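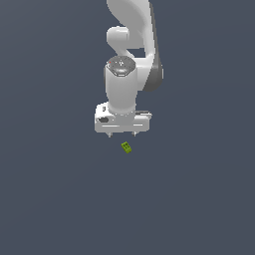 Curer 3 review: a decent arm simulator with a release fault you need to know about

Reviewed by Cecilia Akpalu
September 30, 2025

Curer is a desktop simulator for testing pick-and-place routines before they go near a real arm. Gosling sells it as a yearly license, and version 3 came out in March. I used it at Dendside to work on a single job: find a small green toy brick, close a two-finger gripper on it, lift it, and set it down at a marked point.

Setup took most of a morning. The installer is fine, but the arm library downloads separately and the progress bar stops moving partway through. Leave it alone and it finishes. The manual covers the joint limits well and says very little about contact settings, and contact is where my trouble started.

What went wrong

On the default settings the arm came down over the brick, closed, and lifted. Then, on some runs, the brick dropped. The log still reported a good grasp. I set up a batch of 100 runs overnight and in the morning every one was marked as a success. I played back a few of them and found the brick on the surface in two of the first five.

The cause is in how Curer decides that a grasp has worked. It checks the distance between the fingers at the moment they stop closing and does not check again during the lift. If the brick slips after that, the result stands. Anyone who reads only the summary table will miss it.

I sent the logs to Gosling. Jannik Frerichs in their support group reproduced it in a day and gave it ticket number 2093. He also confirmed a second problem I had started to suspect. When the emergency stop is pressed in the simulator during a lift, the gripper opens. Our real controller at Dendside holds its grip on a stop, and so do the others I have worked with. A routine tested against the wrong stop behavior can look safe on screen and drop a part on the floor, or on a hand.

The wrist view

The overhead view is pleasant but it hides slips, with the hand body covering too much of the fingertips once it gets low. Switch to the close view and keep it open during playback. I also turned the brick a few degrees between runs, and the slips were more common when the fingers met it at an angle.

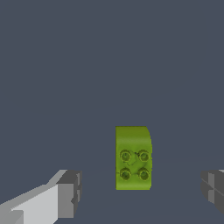

The brick between the open fingers, in Curer's close view.

Workaround

Until there is a patch, go to Grasp, then Checks, and turn on "Confirm at height." It is off by default. The run then fails if the object is not between the fingers at the top of the lift. I repeated the overnight batch with it on and got failures reported where the playback showed a drop. It slows each run a little.

There is no setting for the stop behavior. Gareth Bramwell, who runs our cell, wrote a short script that overrides the gripper command on a stop. It works, but a paying customer should not have to write it.

Everything else

Rendering is plain and quick. Gray background, clean shading, no clutter. Lighting can be changed but the menu is three levels down. Joint motion matched our arm closely enough that I stopped checking after the first week. Export to our controller worked the first time – I did not expect that.

The license is $978 a year for one seat. Indley costs more and has a worse editor, but it checks the grasp throughout the lift and holds on a stop without any changes.

Verdict

Good for path planning and reach checks. Do not use it to sign off a grasp or a stop routine on the default settings. Gosling says both faults will be fixed in the next update and has not given a date. I will rerun the same batch when it arrives.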